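Bristar Patchwork Quilt Cover, Queen
Reviewed by Zixuan Song
December 12, 2018

I bought the Bristar in July, when the bedroom was grey, the sky was grey and my old doona cover had gone a sort of grey as well. Harwood had it on the clearance table. I was there for a kettle.

The first thing to know is that it's loud. The turquoise I could live with from day one. The pink took a fortnight. My sister says it looks like a lolly shop had an argument with a swimming pool, and she's asked for the link, so make of that what you will.

Washing: fine. Mine has been through 12 times, cold, and hung on the line in full sun. The hot pink hasn't budged. The pillowcases pilled a bit at the corners and I've stopped caring.

The buttons are a nuisance. There are 5 of them along the bottom, small and slippery, and by the third wash I was doing up two. The plain Han cover I had before used a zip, and I didn't appreciate it enough.

Its real talent is for sorting the washing. White socks vanished on my old cream cover and turned up in bed at midnight. On this one they've got nowhere to hide. 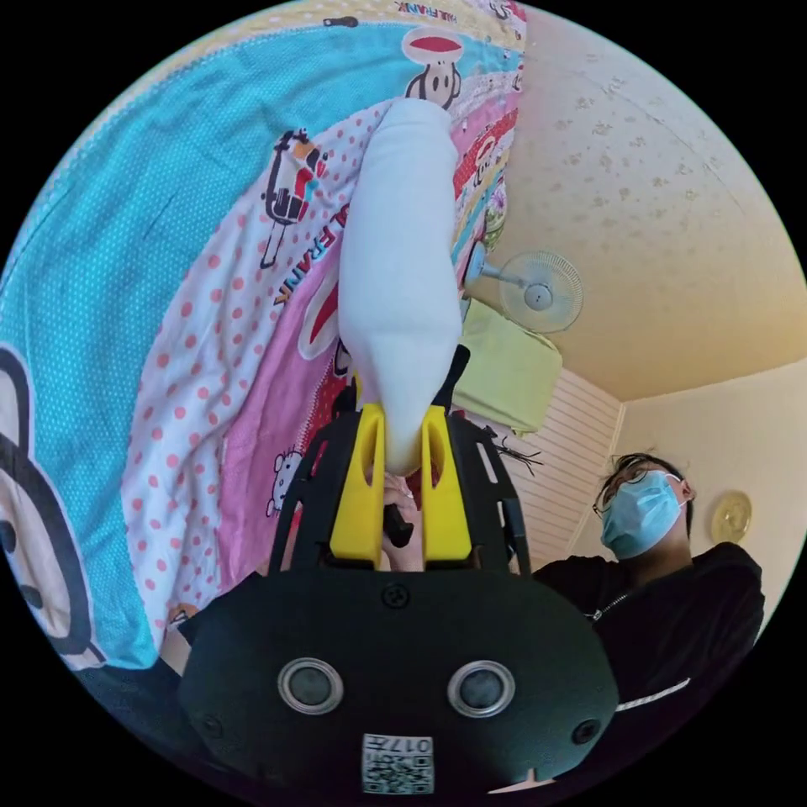 Something white against the turquoise and the polka dots.

Would I pay full price? No. At clearance, yes, and I'd probably get the single for the spare room too, if Harwood still had any. Four stars. The missing one is for the buttons.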